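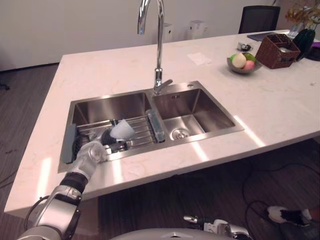
Datasets > Household > Pomholm Kitchen Diaries
Mon 7 March, by Xóchitl Quintero

Pomholm Kitchen Diaries, README

Welcome, and thank you for opening this file before the big one! The Pomholm Kitchen Diaries are 666 short entries about everyday cooking and washing up, written at home by people from 27 households, mostly in the evening and mostly (you can tell) with a snack nearby. Teodoro Ibarra typed up the handwritten ones and I did the rest.
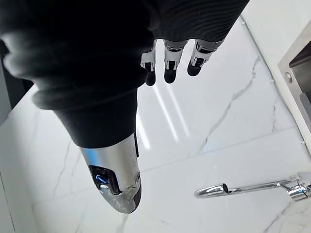

Ribbed black sleeve, silver-gray fingers.

What's in the folder

diaries.csv has one row per entry, with the columns household, season, meal, entry_text and notes. Spelling is left as we found it, so expect four kinds of "zucchini." Empty cells mean the writer left that line blank, and please don't read them as "no meal" — plenty of folks ate and just didn't feel like saying so.

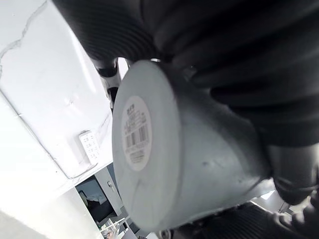 The notes column is the messy one. Writers were asked to name what they cooked with, and some copied out whole packages while others put down "the usual beans." We kept both. Package labels were a headache for everyone; a round white sticker on the end of a white container, with a barcode in the middle and tiny lines of print above and below, is just the sort of thing people gave up on, and those rows say label_skipped. Océane Pelletier checked the rest against the paper pages in October.

Known problems

Household 5 changed pens and then, I think, writers. Dish soap is sometimes filed under ingredients. I'll get to it. 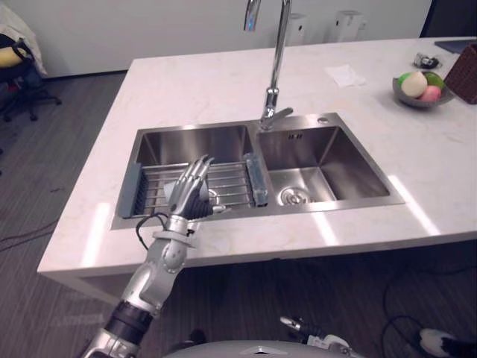 Hand raised over the drying rack, left basin.

Using it

Teaching and hobby projects are very welcome. Please credit "Pomholm Kitchen Diaries" and leave household numbers as they are. Corrections go to Cirilo Robles, who likes them one row at a time.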